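Merchant Shipping Between the Wars: Session Notes
Unit on small passenger-cargo lines

Read these notes before the seminar. They cover one firm, the Mulcahy line, and one ship, the motor vessel STIMCOMBE. The ship is a good case because her papers survive nearly complete, including the yard's cost sheets.

Mulcahy ran a feeder trade out of Zarncombe. Its older steamers carried coal out and fruit home, with a few cabins over the engine casing let to whoever would take them. By the late 1920s the cabins were earning more per ton of space than the holds in summer and nothing at all in winter. The company wanted a hull that could do both jobs.

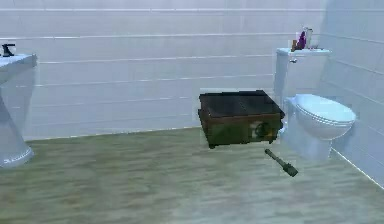 Page 5

STIMCOMBE measured 2,124 gross tons. Note that gross tonnage is a measure of enclosed volume and tells you nothing directly about weight. Students mix this up with deadweight every year, and the exam scripts show it. Deadweight is what the ship can lift: cargo, fuel, water, stores, crew and passengers together.

She was a single-screw ship with a five-cylinder diesel. The owners had asked for steam. The yard talked them out of it on fuel cost, and the letters on this point are in the reader. Look at how the yard counts the saved bunker space as extra cargo room, and then check whether the finished plans bear that out.

Her length was 300 feet between perpendiculars. Two holds forward, one aft, with the passenger house amidships.
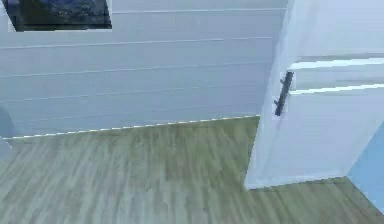 Wall with horizontal planking.

Passenger arrangements

Berths were in two classes on paper. In practice the line sold them as one from her second season, and the dividing door on the main deck was taken off. Cauã Paiva's article on coastal fares argues that this was common on short routes, where the cost of a second dining room and a second set of stewards was greater than the difference in ticket price. Read his tables with care, as he leaves out the winter sailings.
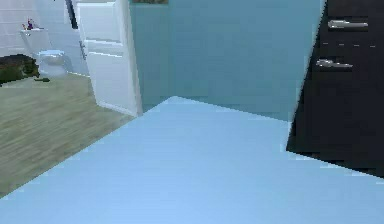

Potura, September

"The ship arrived two days behind her time with the fruit in fair order. Passengers landed by launch, the berth being taken. No. 2 winch again out of use."

The extract above is from the agent's letter book. Potura had one deepwater berth and no night pilotage, so a ship that missed the afternoon lost a full day. When you work out her round-trip times, use the agent's arrival dates. The dates in the company's printed schedule are what it hoped for.

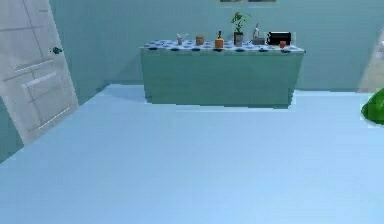
White paneled door, partly open.

For the seminar

Bring a one-page voyage account for a single round trip, with freight and fares shown separately. State which source each figure comes from. Be ready to say whether the ship would have paid her way as a plain freighter.

Reading: Paiva on coastal fares; the yard letters; the agent's letter book, first half only.

Contact: Oisín Corrigan, course tutor | Notes revised 6 Nov 2024 | Back to top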